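Storage and Shelving Gallery
Brarnent Learning Centre, Level 2

Published 2019-06-21

The Brarnent Learning Centre completed the reorganisation of its shared storage areas this year. The work covered the main store, the corridor bays and the parts counter. The gallery records the shelving now in service and is intended for staff and tenants who are planning similar changes in their own areas.

Shelving was supplied by Van Dijk and installed over 3 days. All units remain the property of the Centre and should not be moved without the approval of the Facilities Office.

Open trays, yellow shelving
Two black open trays on the upper shelf, with a strip of clear surface left between them. The left part of the shelf is free, and the striped grey carpet continues up to the unit.

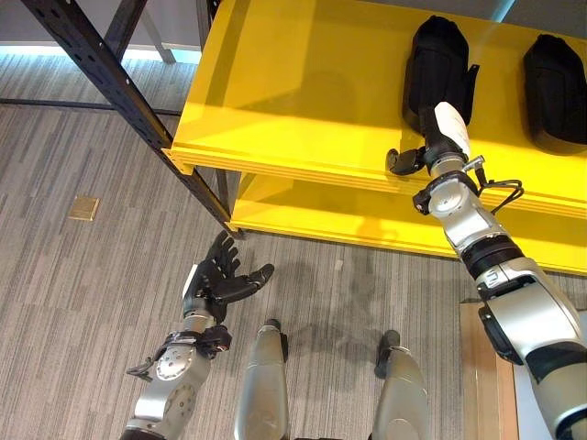 Using the shelves

Trays are to be returned to the shelf from which they were taken, with the long side running front to back. Items taller than the tray should be stored in the corridor bays. Liquids, batteries and food are not to be kept on open shelving.

Labels in the Pota format are available from the parts counter in packs of 6. Handwritten labels will be accepted until the end of November.

Requests for additional trays may be submitted through the Festutico booking system under the category "Storage". Requests are reviewed monthly. Tenants who no longer require their allocated shelf space are asked to notify the Facilities Office in Room 115.

Related pages
Storage allocation policy
Colour guide for shelving and bays
Contact the Facilities Office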